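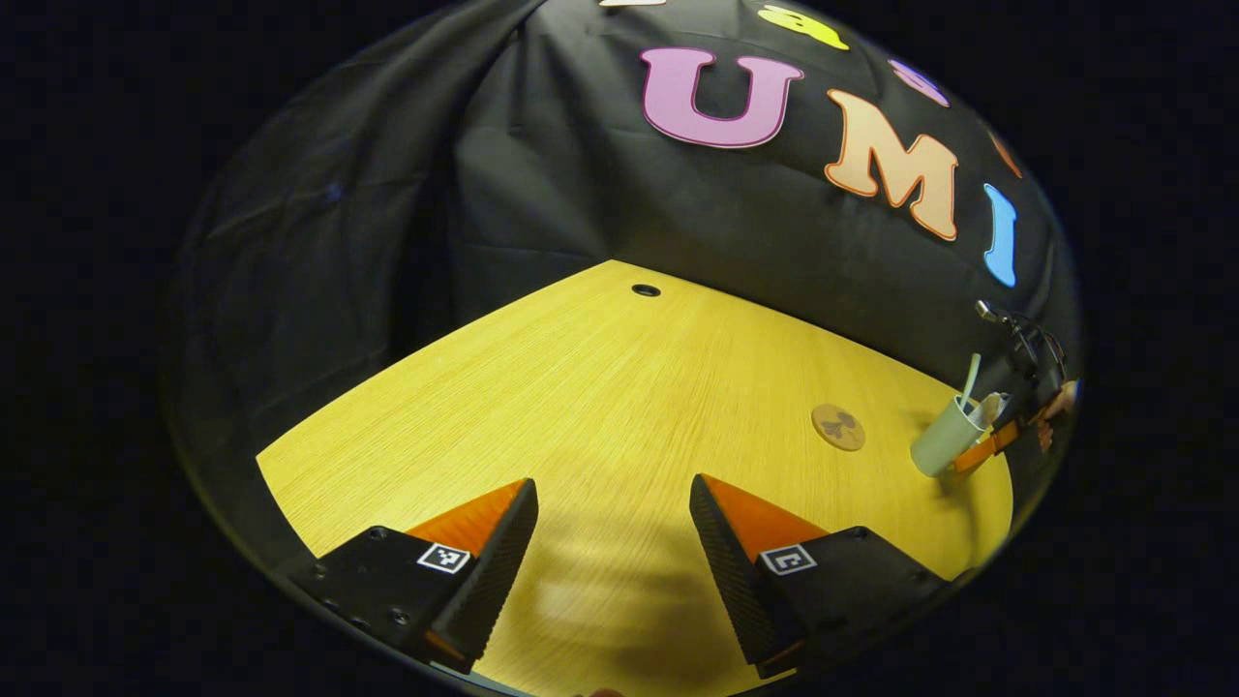
Grip test at our table: two grippers with orange finger parts, a cup with a straw, and a coaster.

About Zusano

Zusano is a small test workshop for robot grippers, wrist cameras and the controllers that join them together. We do not manufacture arms and we do not sell them. Companies and schools send us the parts they think to buy, and we try these parts on ordinary objects from the kitchen and the office. Then we write a report in plain words.

How we started

The workshop began as an evening course at the Pudach technical school. Our students had to choose a gripper for a packing station, and each catalog gave a different kind of number. One gave the holding force, another gave only the weight of the object, and the third gave a nice drawing. So we bought one of each and tried them on the same shelf of objects. The shelf has now about 700 objects on it, and the course has become a company.

What we compare

Most of our work is with two-finger grippers. We look at the shape of the finger, the surface of the pad, how wide the opening is and how the gripper behaves when the object is not standing straight. Cups are a favorite of ours. A thin cup is easy to hold and very easy to crush, and with a straw inside it there is one more thing to hit on the way. Flat objects like a coaster are difficult in another way, and many good grippers lose points there.

Cameras are tested together with the gripper. We prefer a wide lens which sees both fingers and the whole table, even if the edge of the table becomes curved. For finger position we use square printed markers on the gripper. The controllers are tested last. We measure the delay from the command to the movement, and we repeat each measurement 20 times with the same cable and the same power supply.

Our methods

Every object on the shelf has a card with its weight and size. Every trial is recorded, also the bad ones, and the customer receives all recordings. In our last comparison, which we made for the packing company Macaraeg, this was 899 trials with four sets of fingers. The full table is in the report and we did not remove anything from it.

Work with us

A standard comparison takes three weeks. For schools we have a shorter program with the name Wolier, where the class brings its own gripper and makes the trials with us. The next places are open from December. Please write to us through the contact form and tell us the model of your arm, the voltage and the type of flange.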